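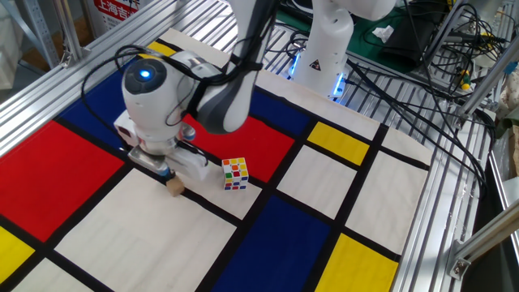
**Is a Mondrian-print fabric mat okay for playing with wooden blocks and a Rubik's cube, or do I need something plainer?**

A patterned mat is fine as long as it lies flat, and the thick black lines can even be handy for lining blocks up. Pick fabric you can wash and keep the cube on a light square when you put it down.

That's the short version I got from a friend, but I want more opinions before I commit. I bought a Koralari play mat in September, the one with the red, blue and yellow rectangles, mostly because I love the look of it (my whole living room is beige, so it's a treat!). We use it on the table for a bag of 43 little natural wood blocks and one cube. My trouble is that the mat creeps. I go to set a block down, the fabric bunches up, and whatever I've built goes over. I also lose blue pieces of things on the blue parts, which I should have seen coming. Do I put something under it? Tape it? My table is an old Zorkero with a slick top, and I don't want to wreck the finish.

**matchboxfern**

Rug gripper! The thin waffle kind, from the shelf liner aisle. Cut it an inch smaller than the mat all the way around so it doesn't peek out. I paid for a roll of 200 inches and I'm still using it up, it's in every drawer I own now.

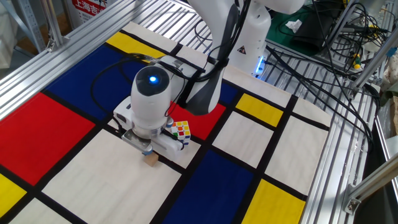 Don't tape it, please. I taped mine to the table for one evening and spent the next morning scraping gum off with my thumbnail. If the mat still has fold lines from the package, iron it from the back on low with a dish towel in between, and check the tag first because some prints hate heat. Then lay it out and leave it overnight with a few heavy books on the corners. Mine had a stubborn crease right down the middle and a second night of books took care of it.

For the blocks, try building on the white parts. Light wood on white isn't a huge contrast, I know, but the black lines give you an edge to square up against and I find my towers come out straighter. The red is good too. I'd save the yellow for darker stuff.
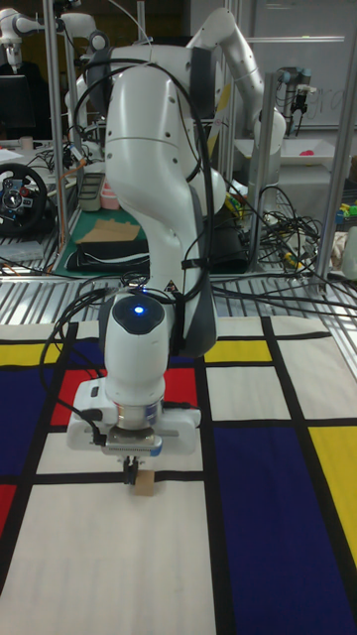 **tallow_and_twine** disagrees about the liner. I had the waffle stuff under a Wududine cloth for a whole summer and it left a faint pattern on my varnish, so test a corner you don't care about. What I use now is a piece of plain felt, up to 30 inches wide at my fabric store, and I smooth the mat over it with my hands. It doesn't grip as hard, but it doesn't mark anything either.

Also the cube thing: put it down first and build around it. I kept knocking my tower with my sleeve every time I reached across for the cube.

**oatbarn**

just get a heavier mat lol. the Barrientos ones are thick and mine stays put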